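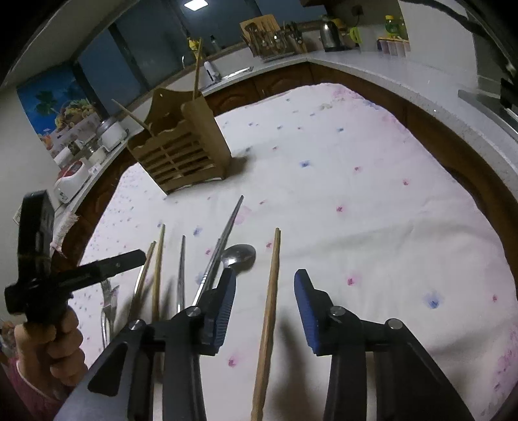
Joo

Início Ficheiros Versões Discussão Licença

Stindosix — rótulos de xaropes e pastilhas de ervas, versão 2

O conjunto Stindosix reúne a transcrição de 1700 rótulos de xaropes, pastilhas e rebuçados à base de plantas, vendidos sem receita em farmácias e ervanárias. Comecei a recolha em Hernville, no mês de junho, com as embalagens que a ervanária Jemuston guardava no armazém, e depois acrescentei produtos de lojas em linha.

Conteúdo

rotulos.csv contém uma linha por embalagem. As colunas são: id, nome_produto, forma, plantas, acucar, idade_minima, aviso e lingua.
plantas.csv faz a ligação entre o nome comum e o nome botânico, para 40 plantas. O tomilho, a hera, a malva e a tanchagem são as mais frequentes.
notas.txt guarda as dúvidas de leitura, com o id do rótulo correspondente.

Os ficheiros estão em UTF-8 e o separador é o ponto e vírgula. Quem abre no Excel deve escolher a codificação à mão, senão os acentos ficam estragados.

Como foi transcrito

Cada rótulo foi copiado tal como está impresso, com os erros de ortografia incluídos. A coluna "plantas" é a única normalizada. Quando o fabricante escreve só "extrato de ervas", o campo fica com o valor "nao_indicado". A coluna "acucar" tem 3 valores possíveis: sim, nao, edulcorante. O mel conta como açúcar — já recebi perguntas sobre isto, e a regra mantém-se.

Limites conhecidos

Os rótulos em português e espanhol são a maioria, e os alemães são poucos. A idade mínima falta em muitas pastilhas. Não há preços nem fotografias das embalagens. Os dados dizem o que o rótulo afirma e não servem para decidir um tratamento; para isso, por favor, fale com o farmacêutico.

Mudanças em relação à versão 1

Retirei os rótulos duplicados do mesmo produto com tamanho diferente. A coluna "sabor" foi eliminada, por estar quase sempre vazia. O nome botânico da equinácea foi separado por espécie.

Uso

Pode copiar e modificar os ficheiros, com indicação da origem. Para corrigir um rótulo, abra um pedido em Discussão com o id e o texto certo. Respondo devagar, mas respondo.

Última atualização: 22 de novembro de 2023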